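Stop making people fast from midnight for a 2 pm slot. That's my whole point, but I'll spell it out.

My aunt Deisy had her gallbladder done in August. Nothing to eat or drink for 20 hours in the end. Nobody at the desk in Storadside could say why not even water. "It's the sheet." The sheet is older than the desk.

And she's tough. Plenty aren't. Headaches, shaky hands, grumpy before anyone's even found a vein — all so one letter can be mailed to everybody. Lazy. Print two letters. Morning people, afternoon people. Lowri Prothero on the patient board has asked for excatly this, 9 times by her own tally, and gets a polite nod.

Cost? Paper. Some phone calls. I'd pay for the stamps myself. 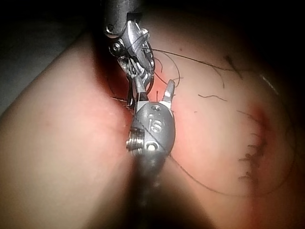

So write to them. Ask what time your slot really is, and ask about water. Keep asking till teh sheet changes.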